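# Cable work on the two-arm build

August was mostly cables. I had planned to spend it on software, but every time I ran both arms for more than a few minutes something at the wrist would pull tight, and then I'd be back on the floor with a hex key.

For anyone new to this blog, I'm building a two-arm rig at home. The arms are secondhand Relard units with silver links and white wrist ends. I bought them as a pair from Thodoris Rallis, who had used them for a bench project and wanted the space back. They came with 267 pages of manual, nearly all of it on the controller and very little on how to route anything past the elbow.

The first problem was slack. On the left arm I had one cable running up the outside with a short loop at the wrist. At the time I thought the loop was generous. When the wrist joint turned past a certain point the loop closed up and started dragging on the housing. I added 40 millimeters and that fixed it. I then added another 40 to be safe and it started catching on the elbow, so I took that back out.

The right arm is worse. The gripper on that side has its own power and signal lines, plus the one for the joint encoder, and they all want to leave the wrist at the same spot. I tried spiral wrap first. It looked tidy but made the bundle so stiff that I could see the motor current climb whenever the wrist rolled. Now they're bundled loosely at the gripper and split up lower down.

I also put an inline connector in one of the long loops so I can take the gripper off without unplugging things at the base. Mali Gwilliam suggested that in the comments on my last post — thank you, it has already saved me a lot of crawling around. The connector is rated for 2,000 mating cycles, so I don't expect to wear it out.

The strap on the lower part of the left arm is the same kind I use on my bike rack. I tried printed clips before that and went through 5 of them. They held fine when the arm was still and popped off as soon as it moved quickly. If I find a clip that works I'll go back, but the strap is easy to undo and it doesn't scratch anything.

Next came the reach test, with both arms extended forward toward the kitchen side.
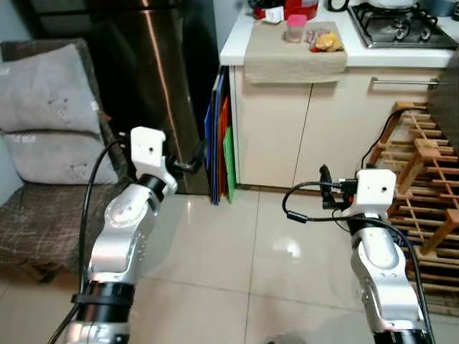
I ran the slow sweep first, then the same path at half speed. The left side went through clean. The right side stopped once on a torque limit, at the point where the wrist rolls inward, and I'm fairly sure that's still the bundle pushing back. I moved the first tie down by a couple of inches and it ran through after that, though I want to repeat it with the gripper closed before I call it done.

Still open on my list:

- replace the cable down the right side of the right arm with a more flexible one
- label both ends of everything (I keep saying this)
- redo the gripper zero, which shifted when I took it off
- write down the current limits I settled on

The Zekovberg cable I ordered for the first item is on back order. Until it ships I'm keeping the right arm at half speed and working on the gripper zero.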